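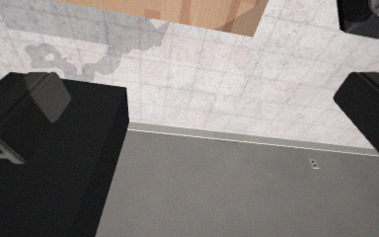

**Figure 4.** Pale tiled floor and grey wall, simulated view.

### 3.2 Animals and housing

Eleven adult leopard geckos were kept at the Skerkwood reptile house, each in its own enclosure. Seven were females, and six of those had bred before. All were fed crickets every other evening, with calcium powder added at each feed. Nest boxes held damp vermiculite and were checked each morning by the same keeper.

Eggs were moved to the incubator on the day they were found and were not turned. Clutches laid before October were left out of the analysis, as the old thermostat had drifted by roughly 4 °C - Rewi and Doolan treat this fault separately. Hatchlings were weighed once they had shed for the first time, then housed singly on paper towel.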